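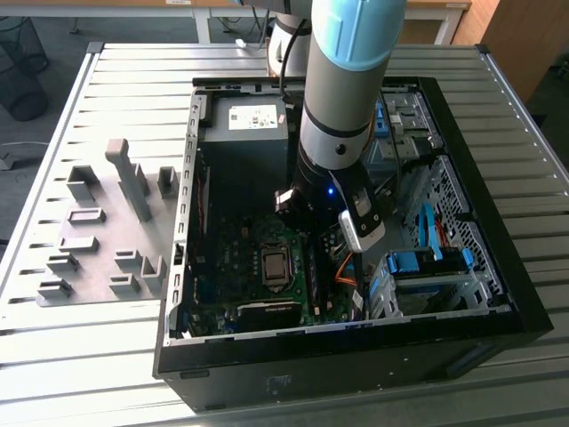
I have wanted to write about old desktop computers for ages, and Saturday finally gave me the push (that and a very large pot of tea). There's something lovely about a tower laid on its side with the panel off, everything facing up at you: the green board, the square silver processor in the middle, the graphics card sitting just below it. My sister-in-law Rasa says it looks like a little town from an aeroplane, and I've never managed to unsee it!

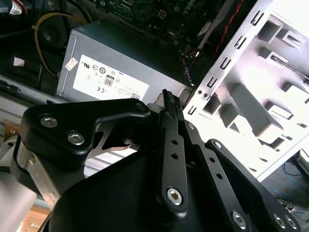 I always read the power supply label first, a habit left over from my first build, when I bought one far too feeble and sulked for a week. A CE mark and an 80 PLUS badge cheer me up no end. Then I follow the cables, which in my own machines are usually a disgrace.

Memory is the bit I'd give to any nervous beginner, though. You open the latches, line up the notch, and press until it clicks. It takes more of a push than you'd think, and I still hold my breath.
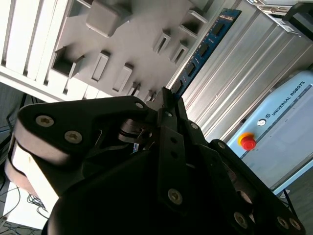 *A blue stick of RAM, four black chips along its length.*

Do check which slots your manual wants you to use, by the way. I once spent 3 evenings blaming a perfectly innocent graphics card. 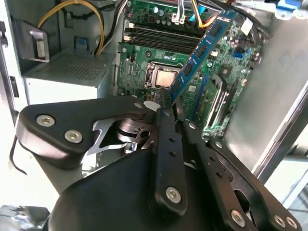 ## Next time

I've promised Vaida a post on cleaning fans, so I'd better go and find the soft brush.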